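Prillcombe Baseball Club Names Celeste Vieira Manager

PRILLCOMBE, April 16, 2026 - The Prillcombe Baseball Club has named former infielder Celeste Vieira as its manager for the coming season. She takes over a team that won 29 games last year and missed the playoffs on the final weekend.

Vieira played 174 games for Prillcombe at second base and shortstop, then spent four years coaching infielders at Clunberg. Her contract runs for two seasons.

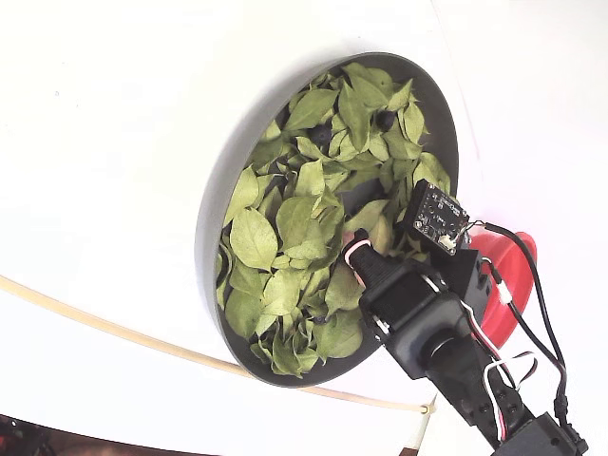 Derek Staniforth said the club had talked to several coaches and kept coming back to Vieira, whose infielders at Clunberg cut their errors in each of her four years. He added that she will have the final say on the roster.

Poppy Bunting stays on as pitching coach. Kamonchanok Kamolrat moves up from the reserve team to work with the hitters. A bench coach will be named before the end of the month.

The 54-game schedule opens at home against Bickerstaff. Bickerstaff Field seats 2000 when the visitors play their home games; Prillcombe's own park is smaller, and fans are advised to buy opening day tickets early. Season tickets are on sale at the club office.

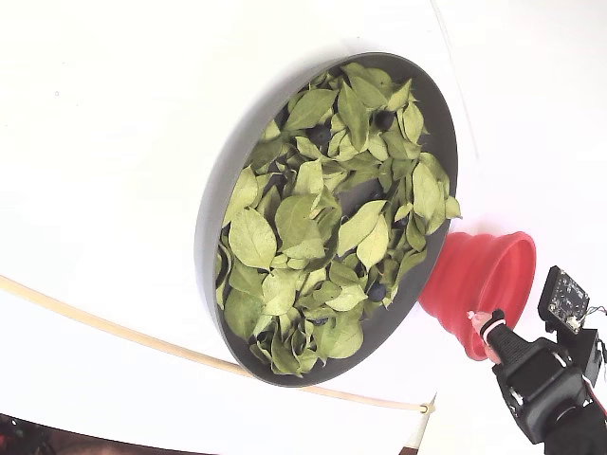 Dried green leaves in a dark gray tray.

Media contact: Jozefína Lukáč, Prillcombe Baseball Club press office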